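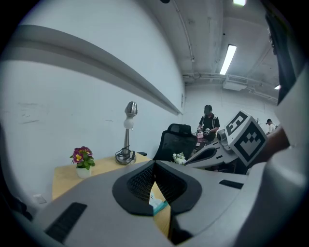 Figure 3. Fingertip pads of the hand-held gripper above a wooden desk.

4.2 Spelling variants of the Hellunent surname

The parish entries used in this section come from two places, Brarumska and Wako, and were read page by page before any grouping was done. In all, 432 entries carry a form of the name Hellunent. Of these, 236 are baptisms; the rest are marriages and burials, with a few notes of debt written in the back of the Wako book.

We found 23 spellings. Most differ only in the doubling of the l or in the final consonant, and a clerk would often use two of them for the same household in the same year. Hellunend and Helunent are the most common after the standard form. The initial H is dropped in 20 entries, all of them from Brarumska and all in the hand of one clerk. We treat these as a habit of the writer and do not count them as a separate branch of the family.

The form Skeniveo raises a different problem. It appears beside Hellunent in several marriage entries, joined by a word that can be read as either "called" or "from". Earlier local histories took it as a second surname. We read it as a farm name, for two reasons. It is never passed to children who were baptized after the family moved to Wako, and it is also used for servants with no known tie to the family.

Entries were matched to households by given name, spouse and farm. Where only one of the three agreed, the entry was left unmatched - this affects burials more than baptisms, as infants were often entered without a parent's name. The unmatched burials are kept in the spelling counts but left out of the family tables in Section 5.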